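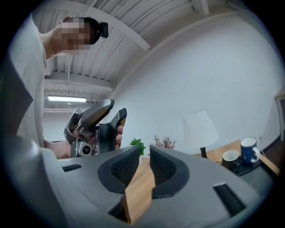 A new code of practice for hand-held grippers went out to member firms on Aug 31, 2026, and it is hard to find much in it that anyone could be held to. The Larnness Code covers people who are paid to do everyday handling tasks with grippers in their hands so that robots can be trained on the recordings. It has 17 clauses. Most say "should", and only 2 say "must". Wearers should be told what the cameras record, yet the clause mentions just the one on the tool. A worker with a gripper in hand, another gripper holding a wooden block and a small black device strapped to the side of the head is left to guess whether the headgear counts.

Barbara Domański, who led the drafting for Grerngate, said the code was "a floor to build on" and that firms had asked for room to work out the details. Some 856 comments came in after the draft was published in April. Grerngate has not said which of them changed the text, and the final version is six pages long, the same as the draft.

Breaks are another soft spot. The code asks for "regular rest" from gripping but sets no limit on how long a session may run. Weight is handled the same way: tools should be "comfortable for the wearer", with no figure given and no word on who decides. Faces must be blurred before recordings are shared outside the firm. Inside the firm, there is no such rule.

Gajewski, which makes grippers and has signed up, said it already meets every clause. Pundeck, a smaller firm that runs recording sessions, said the same. If both are right, the code will change very little at either.

Wanda Grabowska, a safety adviser who sent in comments on the draft, had asked for outside checks. The final text lets firms fill in their own form once a year and keep it on file. "I would like to see one of those forms come back with a no on it," she said.

Grerngate says it will look at the code again next April.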